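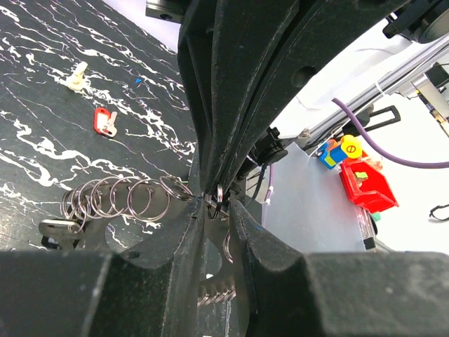 ## 4. Small Items and Folding Stands

### 4.1 Scope of the inventory

The Tatitz inventory covered equipment held by 40 music rooms during one school term. It listed 3,011 items in all. Of these, 878 were classed as small, meaning that they could be closed inside an adult hand. The remainder consisted mainly of stands, chairs, cases and sheet music boxes.

Small items presented the greater difficulty in recording. Staff at the participating schools used different names for the same object, and a single metal ring could be entered as hardware, as part of a key set, or under "other." Springs and coils were likewise entered under several headings. The final list used the plain names proposed by Farina, who reviewed the entries in December. Where the use of a piece could not be established, it was listed by material and shape only.

### 4.2 Keys and labels

Keys were recorded together with any label attached to them. A key and its tag counted as one entry if they were joined at the time of the check and as separate entries if they were not. This rule was adopted after the first round at Jerkby, where tags and keys had been listed on different sheets and could not be matched afterward.

The check did not test whether a key fitted a particular lock. Text on the label was copied as written, including abbreviations known only to the school. Blank labels were kept in the list.

### 4.3 Stands and the surface beneath them

Folding music stands were recorded in the open position whenever space allowed. An open stand shows its desk, pole and legs at once, and the feet can be checked without turning the stand over. The legs also divide the surface beneath them, so that small items may lie on either side. Entries therefore give the position of a small item relative to the nearest leg. In Figure 3, the key and its blue tag are to the right of the tripod, while the small red-capped object is to the left of the front leg.

A total of 161 entries described small items lying near a stand. These were reviewed separately, as the recorders at Kang had at first treated them as stand parts.

**Figure 3.** Music stand with a white perforated desk and pale tripod legs on a black surface, with small items nearby. 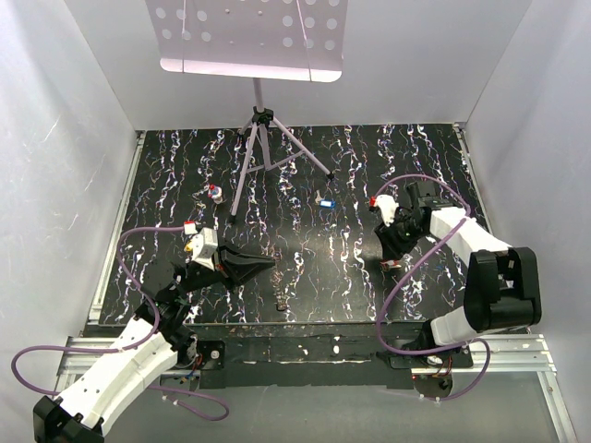 ### 4.4 Limits of the record

The inventory gives the position of items at the time of the check only. It does not show how long an item had been there or who had last used it. Condition was noted for stands but was left out for small items, where the recorders' judgments differed too widely to be combined. The Trundis rooms were checked by a single recorder, and their entries have not been compared with a second reading.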